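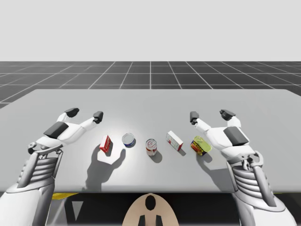

Teaching two arms at once in the simulator - how do you keep your demos consistent?

Posted by Tronerix

Hi all! I've been having an absolute ball learning to teleoperate a two-armed robot in simulation, and I've hit a wall I'm hoping someone here has already climbed over.

My setup is a pair of hand controllers on my desk, one for each arm, and a grocery sorting task: a row of small items on a table, the red box at the left end, the can with the yellow lid at the right end, a soup can in the middle and a couple of other bits between. The left arm is meant to pick up the red box, the right arm takes the yellow-lidded can, and then they work their way inward until the table's clear. I record the whole thing and train on the recordings afterwards.

The red box is going beautifully. I'm so chuffed with it! The trained policy lines up, closes and lifts as though it's been doing it for years. The yellow-lidded can is another story. It's tipped over on its side, and my right gripper comes in a bit differently every time I show it. Sometimes I go straight down, sometimes I roll the wrist first, and once or twice I've nudged the can with a fingertip and chased it across the table (very undignified). After training, the right arm hovers above the can and sort of dithers there.

I've recorded 15 demos so far. Do I just need more, or am I teaching it badly? Also, which arm should go for the soup can? I've been using whichever one felt closer, and I have a feeling that's going to come back and bite me.

Any tips welcome, I'm keen to learn how everyone else practises this stuff.

Fendska

Great first task, and welcome to the most addictive hobby going!

I'd say you've answered yourself with "a bit differently every time". When half your demos roll the wrist early and the other half don't, the policy can end up with something in between that suits neither. The hovering you describe is very familiar to me. Pick one approach for that can and stick with it for the whole set. Mine for anything lying on its side is:

Stop well above the can with the gripper open.
Roll the wrist until the fingers will close across the can's body, with one on each side of it.
Come straight down. No steering on the way.
Close, wait a beat, lift.

The hardest part is the second step, so practise it without recording until your hand does it without you thinking. I put the kettle on, do a few rounds, have my tea, and then hit record. Sounds silly, but the first few after a break are always my worst and I'd rather they didn't end up in the data.

Keep the approach the same but do change where the can is sitting and which way the lid faces. If you leave it in exactly one spot you'll get a lovely policy for one spot. Small shifts to begin with, then bigger ones once it's behaving.

For the soup can, choose an arm and write it down! I always give the middle item to the right arm and park the left one out of the way. It's slower, and it saves you from both arms diving for the same can, which is quite a sight.

And bin the ones where you chased the can around, at least for now. Recovery demos are useful later on, but do them on purpose, with the can nudged a little and then a calm correction.

Kovács

more demos. 15 isn't many for two arms. also check your controller sensitivity, mine was set way too high and I blamed the training for weeks

Edit Pálfi

Agree with Fendska on nearly everything, especially the bit about parking the spare arm. I'd add one thing that made a massive difference for me: watch your own recordings back, side by side, at double speed. I did 2 sets of the same pick last August and was sure they matched. They didn't! In the second set I was pausing before every grasp while I checked my depth, and the robot had faithfully learned to pause too.

On depth, if your viewer lets you add a second camera, put one low and to the side of the right gripper. Judging the height of a fingertip over a can from one view is really tough, and shadows only get you so far. Once I could see the gap properly my hands settled down and the dithering mostly went with it.

I'd also try recording the yellow-lidded can by itself before you go back to the full row. Shorter demos are easier to keep tidy, and it's much more fun when you can see one pick getting better in an evening. Let us know how you go - I'd love to hear what happens when both arms get to the middle!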